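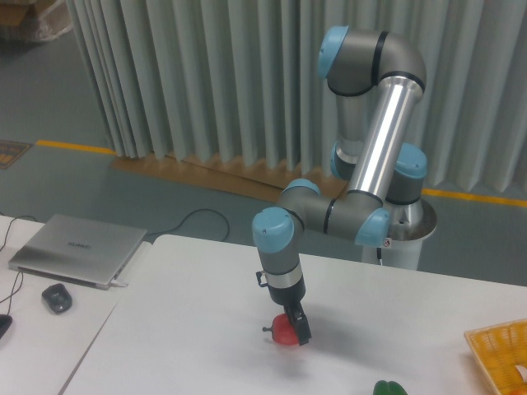

Silver and pale blue, folded up over the white table

31st August

Okay, so the new Lobo single came out at midnight and I have now played it so many times that Marisol has asked me to put headphones on. It's called Durkley, which I assumed was a person until the chorus, where it's pretty clearly a town, and then the second verse made me think it's a person again. I don't care! It's the best thing they've done since the first record. There's this bit after the bridge where the drums drop out and it's only Octavio Espinoza and a really cheap-sounding keyboard, and I got goosebumps on the bus with a stranger's backpack in my face.

The video is less good. It's a lot of slow walking. Indira says the jacket he's wearing is the same one from the January tour and that they must have no money, and I said maybe he just likes the jacket. We went back and forth on this for most of lunch. She's still mad that they cut her favorite song from the set, so nothing they do is going to be right for a while.

Tickets for the Brullow show went on sale at 10. I had the page open on my phone and on the laptop, and the phone put me at 255 in the line and the laptop put me at 132, so I sat there staring at the laptop like it was going to boil. Got two! Balcony, left side, 90 dollars each with the fees, and I'm not going to think about the fees. Indira owes me for hers but she's bringing the car, so we'll work it out. Urmila wanted to come too and then remembered she has her cousin's wedding that weekend - I felt terrible, but also she's the one who talks through the slow songs.

Pladero are opening, which I'm not sure how I feel about. I liked the EP okay. The singer, Grigoris Michailidis, did a radio interview last week and spent 15 minutes on how he doesn't listen to pop music, and then they played his song and it was a pop song, with handclaps and everything. A good one, though. I've had the "oh-oh-way" part in my head all evening and it keeps bumping into the Lobo chorus.

Still no date for the album. The fan page says fall, the label says "soon," and Octavio posted a picture of a sandwich. Marisol thinks the sandwich means something. I've told her she's as bad as I am.

Must find my good earplugs before the show. I think they're in the green bag, or else I left them at Mom's. Going to play it one more time and then bed.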